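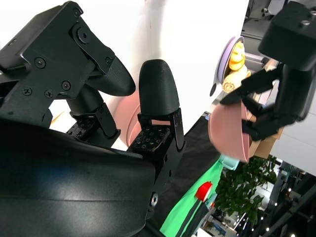
4.2 Ordem de levantamento da louça

A ordem pela qual as peças saem da mesa depende mais do que ainda têm dentro do que do tamanho ou da distância à borda. Nas 472 refeições anotadas, as tigelas foram em geral as primeiras a mudar de lugar e os pratos com restos de pão ou de fruta ficaram para o fim. A inclinação da tigela serviu de critério para separar dois estados que as anotações iniciais confundiam: tigela apenas deslocada e tigela retirada. Na Figura 3, a tigela cor-de-rosa tem o fundo arredondado virado para a frente, enquanto o prato lilás conserva um pãozinho cor de creme, com uma espiral dourada na ponta, e um alimento amarelo vivo. Casos deste tipo foram codificados como "tigela inclinada, prato ocupado".

Figura 3. Tigela cor-de-rosa inclinada e prato lilás com alimentos. Código: TI-PO.

A distinção tem consequências para a contagem. Uma tigela deslocada na horizontal, sem mudança de inclinação, pode voltar a ser usada na mesma refeição, e isso aconteceu com frequência nas mesas em que havia sopa e depois fruta. Uma tigela inclinada raramente voltou. Por essa razão, o momento de levantamento passou a ser marcado na primeira inclinação clara e não no primeiro contacto, como fazia o protocolo Gratberg, do qual partimos. A alteração foi proposta por Beatriz Cunha depois da anotação piloto e aplicada a todo o material, incluindo as refeições já codificadas.

Os pratos exigiram outra regra. Um prato com alimentos quase nunca é inclinado: ou se esvazia primeiro, ou é levado na horizontal até à bancada. Considerámos o prato ocupado sempre que fosse visível pelo menos um alimento inteiro ou uma porção maior do que uma dentada. Migalhas, cascas e molho não contaram. Quando a natureza do alimento era duvidosa — banana ou bolo amarelo, por exemplo —, o anotador registava apenas a cor e a forma, sem escolher entre as duas hipóteses. O tipo exato de alimento não entra em nenhuma das análises desta secção.

Início Números Autores Submissões Contactos
Pesquisar nesta revista

A cor foi registada à parte, com uma paleta de 16 tons. Os cor-de-rosa claros e o lilás foram os que mais divergências causaram, sobretudo ao fim da tarde, quando a luz da sala puxa para o amarelo. Ghizlane Lamrani e Zihan Jin anotaram em separado uma subamostra de 200 refeições e discordaram principalmente nestes tons; as formas, pelo contrário, deram poucas dúvidas. Optámos por juntar os dois cor-de-rosa mais claros numa só categoria e por manter o lilás separado, já que a paleta Dubey também o faz e a comparação com dados anteriores ficava facilitada.

Houve ainda mesas com duas tigelas da mesma cor, ou de cores muito próximas. Nestas, a identidade de cada peça foi seguida pela posição em relação ao prato. Se as duas trocassem de lugar fora do campo de visão, a refeição era excluída da análise da ordem, embora continuasse a contar para a duração total. Foram excluídas oito refeições por este motivo.

Quanto ao tempo, o intervalo entre a inclinação da primeira tigela e a saída do último prato foi mais longo nas mesas com pão. O pão é muitas vezes guardado à parte, num saco ou numa caixa, e essa tarefa interrompe o levantamento. Nas mesas sem pão, a louça saiu em geral de seguida e já empilhada — tigelas sobre pratos, talheres por cima. A base Skorketti, recolhida em cantinas, não mostra a mesma interrupção, talvez porque ali o pão que sobra segue no tabuleiro com o resto. Os tempos por tipo de peça são apresentados na secção 4.3, juntamente com as refeições em que a mesa foi levantada por mais do que uma pessoa.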